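Chapter 7

Holding Things Together: Skin, Stitches and How Wounds Close

I was nine when I put my knee through a cold frame in my grandmother's garden, and I still have the mark, a pale line with a row of dots on either side like a badly drawn railway. I used to show it to people at parties. I mention it now as we're going to spend this whole chapter on what went on under that line, and I'd like you to have a scar of your own in mind as you read. Most people have one somewhere. Go and find it, I'll wait!

In Chapter 6 we looked at skin as a barrier: the tough outer layer (epidermis), the stretchy, busy layer beneath it (dermis), and the fat under that. We treated it as if it were always whole. Now we're going to cut it.

The body starts on a repair within seconds. Small blood vessels tighten, platelets stick to the damaged edges and to one another, and a mesh of a protein called fibrin forms over the lot. You'll remember fibrin from the blood chapter, where I compared it to a hairnet and several readers of the first edition wrote in to object. I'm keeping the hairnet. 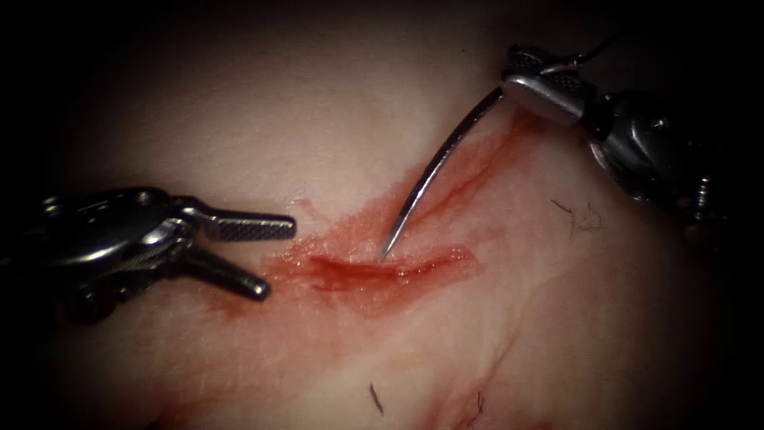

After the clot comes inflammation, which has a bad name it doesn't deserve. The redness and swelling round a fresh cut are signs of white blood cells turning up to clear away bacteria and dead tissue. Then cells called fibroblasts move in and begin laying down collagen, the same rope-like protein that gives the dermis its strength. At first they lay it down in a hurry and rather untidily. Over the following months much of it is taken out and put back in better order, but a scar never quite gets back the strength of the skin it replaced.

So where do stitches come in? A stitch doesn't heal anything. It holds two edges close enough for the fibroblasts to bridge the gap, and then it waits (or dissolves, if it's that sort of thread). When the edges sit neatly together there's very little to fill in, and we call that healing by primary intention. When they're left apart the body has to build up from the bottom of the hole, and that's secondary intention. It's slower and it leaves a wider scar.

People have been closing wounds with thread for well over 2000 years, using linen, hair, silk and gut. I find that cheering, and slightly alarming when you think about the anaesthetic.
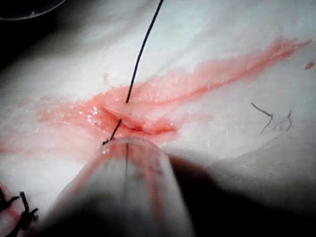 Tension is the idea I most want you to carry into the next few pages. Pull a stitch too loosely and the edges drift. Pull it too tightly and you squeeze shut the tiny vessels that feed the edges, so the very tissue you're trying to save goes short of oxygen. My railway dots are the marks of stitches, and I suspect mine were on the tight side.

You can feel this for yourself with Activity 7.1, which needs a banana, a blunt needle and some cotton. Cut a short slit in the peel and sew it up three times over, loose, snug and tight, undoing it each time. Watch what the peel does round the holes. The Kaplan worksheet at the back has a table for your notes, and you can eat the banana afterwards if you've kept things clean.

Before you start, make sure you're happy with these words from earlier chapters: platelet, collagen, capillary, dermis. We'll begin with the first minute after a cut.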